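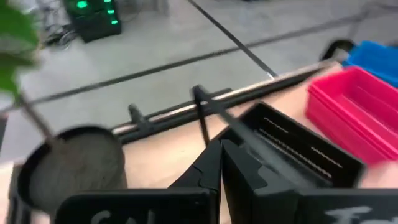

Uriel Hinojosa asks whether a bad take can just be trimmed down to its good half and kept. It can't, Uriel, and section 4.3 has been rewritten with you in mind.

4.3 Recording a set of takes

Before you begin: the arm has been homed (section 3), the wrist camera shows a live picture in Rerell, and you've had something to eat. A full set is 30 takes. It feels longer.

1. Open Rerell and choose New Set. Give the set a name that another adult could understand. "test2 final REAL" is taken.

2. Put the objects on the table. Trays, pots and boxes may go anywhere the gripper can reach with its fingers pointing forward. Leave them a little crooked. A policy trained on a perfectly tidy table learns that tables are perfectly tidy, and then it meets yours.

3. Check the wrist view. Both fingertips should be visible near the bottom, with the table ahead of them. Leaves, posts and signs may show. Floor may show too.

Note: Don't crop the view to make it prettier. The model gets the same view you do and has no taste.

4. Type the task line. One sentence, one action, plain verbs. "Put the pen in the pink tray" is fine. "Tidy up a bit" will be rejected by Zepeda, our checking script, which has rejected better sentences than yours.

5. Take hold of the leader handle and wait for the tone. Moving before the tone gives you a take that starts in the middle of something, and Zepeda will throw that out as well.

6. Do the task at the speed of a calm person carrying soup. If you miss a grasp, back off, line up again and carry on. Recoveries are welcome. Muttering isn't recorded.

7. Open the gripper, bring the arm back to its rest pose and press the left pedal. The take is saved. The right pedal discards it, with no confirmation. We have asked for a confirmation.

8. Move at least one object and repeat from step 5 until the counter reads 30.

CAUTION: Keep your free hand off the table while the leader handle is live. The follower arm copies you faithfully, including when you sneeze.

CAUTION: Plant pots and anything else holding soil go at the edge of the reach area, upright. Soil in the finger joints means a strip-down (section 9), and section 9 is not a pleasant read.

4.4 Keeping and discarding

Keep a take if the task was finished, however clumsily. Discard it if you finished a different task, even a nicer one.

Don't trim takes by hand. A trimmed take has no rest pose at one end, and a model fed enough of those will stop halfway and hover, looking thoughtful. The Skakent set had 473 takes, 28 of them trimmed by someone in a hurry, and we spent most of February finding out which.

4.5 Uploading

1. Close the set. Rerell writes the index file.

2. Run Zepeda. Read what it prints, all the way down.

3. Copy the folder to Flistetti. The shared drive holds 1,776 takes at present and will accept duplicates without a murmur, so check that yours isn't already there.

Note: Uploads started on Sunday wait in the queue until the nightly backup has finished. Restarting them puts you at the back.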